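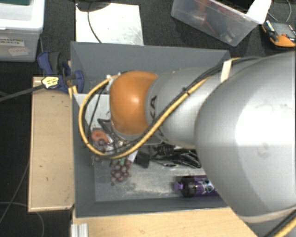 Wissen für Kinder | Alltag & Einkaufen

Stimmt das, was in der Werbung steht?

»Jetzt noch besser!« »Acht von zehn Kindern lieben es!« »Natürlich lecker!« Solche Sätze stehen auf Müslipackungen, an Bushaltestellen und vor fast jedem Video. Sie klingen, als hätte jemand etwas herausgefunden. Aber wer eigentlich? Und wie?

Werbung hat eine Aufgabe: Du sollst etwas haben wollen. Dafür darf sie übertreiben. Richtig lügen darf sie nicht, das ist verboten. Dazwischen liegt aber ziemlich viel Platz, und diesen Platz nutzen die Leute, die Werbung machen.

Besser als was?

Stell dir einen Joghurt vor, der heißt Furkari. Auf dem Becher steht: »Jetzt 40 Prozent fruchtiger«. Fruchtiger als was? Als der alte Furkari? Als Leitungswasser? Und womit misst man »fruchtig«? Ein Lineal dafür gibt es nicht. Vielleicht ist mehr Obst drin, vielleicht nur mehr Aroma. Dreh den Becher um und lies die Zutatenliste. Dort müssen die Zutaten der Menge nach stehen, das meiste zuerst. Steht Zucker weit vor den Erdbeeren, dann weißt du schon einiges mehr als vorher.

Wer wurde gefragt?

Die Zahnpasta Veres wirbt mit dem Satz: »8 von 10 Kindern finden Veres super.« Das klingt nach sehr vielen Kindern. Es können aber auch genau zehn gewesen sein. Oder 200, die alle vorher eine Tube geschenkt bekommen haben. Wer etwas geschenkt bekommt, ist meistens freundlich. Manchmal steht unten in winziger Schrift, wie viele Leute befragt wurden und von wem. Such danach! Und wenn die Firma selbst gefragt hat, darfst du ruhig die Stirn runzeln.

Wörter, die fast nichts heißen

»Natürlich« ist so ein Wort. Fliegenpilze sind auch natürlich, und essen solltest du sie trotzdem nicht. »Bis zu« ist noch so ein Fall. Wenn der Freizeitpark Dirkdale schreibt: »Bis zu 40 Prozent billiger!«, dann kann eine einzige Karte so viel billiger sein und alle anderen kosten fast dasselbe wie immer. Auch »neu« ist schnell gesagt. Manchmal ist nur die Verpackung neu.

Und wenn jemand in einem Video sagt, dass er etwas toll findet?

Dann schau, ob irgendwo »Werbung« oder »Anzeige« steht. Das muss dabeistehen, wenn jemand Geld dafür bekommt. Oft ist es klein oder schnell wieder weg. Vielleicht findet die Person die Sache wirklich toll – das kann ja sein. Wissen kannst du es nicht.

Probier es aus

Such dir zu Hause 3 Packungen. Schreib von jeder den größten Satz ab, der vorne draufsteht. Daneben schreibst du: Kann man das nachprüfen? Bei »500 Gramm« geht das, dafür reicht eine Küchenwaage. Bei »Der Geschmack von Denstead« wird es schwierig. Wie schmeckt denn eine Stadt?

Musst du jetzt alles doof finden, wofür geworben wird? Nein. Ein Joghurt kann gut schmecken, obwohl Quatsch auf dem Becher steht. Aber probier lieber selbst, bevor du dem Becher glaubst.

Schlagwörter: Werbung, Verbraucher, Nachgefragt

Suchbegriff eingeben … Suchen

Diese Seite verwendet Cookies. Mehr erfahren | Einverstanden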